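Renewing a Library Card in Livcombe

Readers of this blog will know that I moved to Livcombe from Griddale in August. Among the smaller duties of the move was the transfer of my library membership, and I set out the procedure for the benefit of others in the same position.

Membership at Griddale does not carry over. A new application must be made in person at the Kamgate branch, with one proof of address. A council tax letter is accepted; a mobile telephone bill is not. I was given card number 697 on the same afternoon, and the old card was returned to me with a corner clipped. 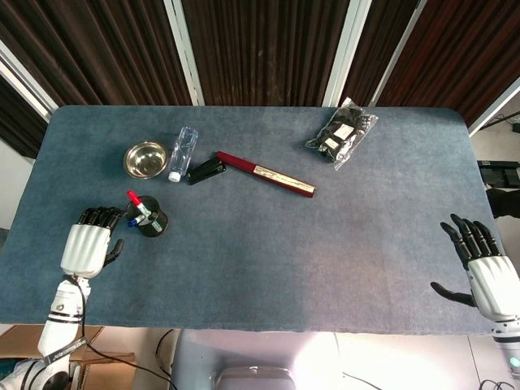 May books borrowed in Griddale be returned at Kamgate?

They may be handed in at the desk, but the loan remains open until the van has taken them back, and any charge continues to build until that day. The daily charge is 10 pence for each book.

The local history shelves deserve a separate mention. They hold 320 titles — chiefly parish records and railway papers — and none may be taken home. Copies are made at the desk on request. I have asked for the Ivanyshyn letters and have been told to expect them within the fortnight.

Lesia Pavliuk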